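Horácio Serrano
@horacioserrano · 2022-10-24

Abro hilo sobre una cosa que me tiene obsesionado desde marzo: aprender a escribir a mano otra vez, con cuarenta y muchos años y una letra que no entendía ni mi madre. Va largo, avisados quedáis 🧵
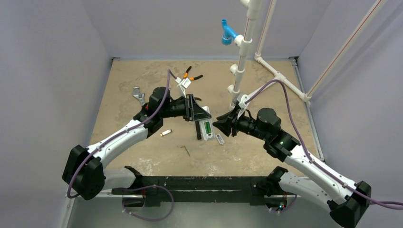

Dos brazos blancos y negros, frente a frente.

1/ Todo empezó con una lista de la compra. Apunté «puerros» y en el súper leí «perros». Estuve un rato plantado en la sección de verduras intentando recordar si teníamos que comprar pienso. No tenemos perro.

2/ Yo de niño escribía bien, eh. Caligrafía de cuadernillo, la «f» con sus dos lazos, todo en su sitio. Luego llegaron los apuntes de la facultad, a toda pastilla, y ahí se fue al garete. Después vino el teclado y ya ni me enteré de lo que había perdido.

3/ Así que me compré un cuaderno en la papelería Chang, la de la esquina de mi barrio, que lleva abierta desde que tengo memoria. Pedí «uno para practicar letra» y la señora me sacó los de primaria. Con dibujitos. Me llevé dos.

4/ Primera sorpresa: duele. Me dolía la base del pulgar a los diez minutos. Apretaba el boli como si se me fuera a escapar. Si vais a probar, empezad por ahí, por aflojar la mano, y la letra ya vendrá luego.

5/ El truco que más me ha servido me lo dio mi tía, maestra jubilada: girar el papel. Yo escribía con la hoja recta y el brazo retorcido. La inclinas un poco (diestros, hacia la izquierda; zurdos, al revés) y el antebrazo se desliza solo. Toda la vida sin saberlo.

6/ Y escribir con el brazo entero, desde el hombro. Suena a clase de tenis, ya lo sé. Pero haces óvalos grandes, un renglón, otro, otro, y notas que la muñeca deja de pelearse. Yo los hago con la radio puesta, mientras se hace el café.

7/ Hablemos de plumas porque sé que me lo vais a preguntar. No hace falta una pluma. Repito: no hace falta. Yo me compré una, claro. Una Gruresden de punto fino, de segunda mano, a un señor que me la entregó envuelta en un calcetín.

8/ Me encanta, pero los primeros días me manché los dedos, la manga, el mantel y una factura de la luz. La tinta azul lavable se va de la ropa bastante bien si la pillas pronto. Del mantel de mi suegra, pues regular.

9/ El papel sí que importa, más que la pluma. En el de fotocopia normal la tinta se abre como una araña. Probé los cuadernos Rulbridge y ahí va fina, sin traspasar. Son caros para mi gusto, así que los guardo para las cartas y practico en los de Chang.

10/ Sí, he dicho cartas. Ahí es donde se me ha ido de las manos el asunto 😅 Pensé: si practico copiando refranes me voy a aburrir. Y me puse a escribir a gente.

11/ La primera fue para un amigo del instituto con el que hablo por mensajes cada semana. Tres folios. Le conté cosas que por el móvil no le habría contado jamás, y eso que no eran secretos ni nada, eran tonterías de cuando íbamos a la piscina municipal.

12/ Me llamó por teléfono para decirme que no entendía el segundo folio. Leímos juntos mi propia carta en voz alta y había una palabra que yo tampoco supe descifrar. Ahí sigue, es un misterio.

13/ Desde entonces llevo 22 cartas enviadas. Me han contestado a mano unas cuantas personas, otras por mensaje con foto de la carta y un corazón, y mi primo con un audio larguísimo que empieza con «pero tú estás bien?».

14/ Los sellos, otro tema. Fui al estanco a pedir sellos y el chico tuvo que buscarlos en un cajón debajo de los mecheros. Compré de sobra por si acaso y ahora los llevo en la cartera, detrás del carné, como quien lleva una estampita.

15/ Cosas prácticas que me han funcionado, por si alguien se anima:
— poco rato y casi a diario, que los atracones de domingo te dejan la mano tiesa
— pauta ancha al principio, sin vergüenza
— fecha en cada página, para comparar después
— una letra por semana, la que más odies

16/ La mía era la «r». Mi «r» era una «v», o una «n» a medias, según el día. Estuve una semana entera haciendo erres en los márgenes de todo. Hay una factura del dentista que parece el diario de un pirata.

17/ Con la velocidad, paciencia. Al principio escribes lentísimo y te desesperas, y luego un día tomas nota de un recado y te sale legible sin pensar. A mí me pasó apuntando el teléfono de un fontanero. Se lo enseñé a mi mujer como si fuera un Goya.

18/ Lo que no me ha funcionado: las apps. Me bajé una que se llama Imum, de trazar letras con el dedo en la pantalla. Entretenida, pero el cristal resbala y no se parece en nada al papel. A mi sobrina sí le gusta, que tiene cinco años y va bastante mejor que yo.

19/ Tampoco los vídeos de gente con letra perfecta. Te pones uno, luego otro, y cuando miras el reloj es la hora de cenar y no has escrito ni una coma. Muy relajantes, eso sí.

20/ ¿Cursiva o imprenta? Mirad, yo mezclo. Uno las letras que me salen juntas y levanto la mano en las que no. Mi tía dice que eso es trampa. Mi tía también dice que el bolígrafo es un invento de vagos, así que tampoco le hago caso en todo.

21/ Ayer saqué el primer cuaderno y lo puse al lado del de ahora. La inclinación ya es pareja, las «a» están cerradas y hay renglones enteros que se leen del tirón. Las mayúsculas siguen siendo un desastre, sobre todo la «H», y mira que me llamo Horácio. La practico en los sobres, en el remite.

22/ Me preguntan por privado si además va bien para la memoria y esas cosas. Ni idea, no soy quién para decirlo. Yo sé que me acuerdo mejor de lo que apunto en papel, y que mientras escribo no miro el teléfono. Con eso me apaño.

23/ Si alguien quiere cartearse, que me mande su dirección por mensaje. Contesto a todo el mundo, tarde pero contesto. Eso sí, os aviso de que el segundo folio puede venir complicado.

24/ Y una pregunta para los zurdos que me leen: ¿qué tinta usáis para no arrastrarla con la mano? Es para un regalo y en la papelería me dijeron tres cosas distintas. Os leo 👇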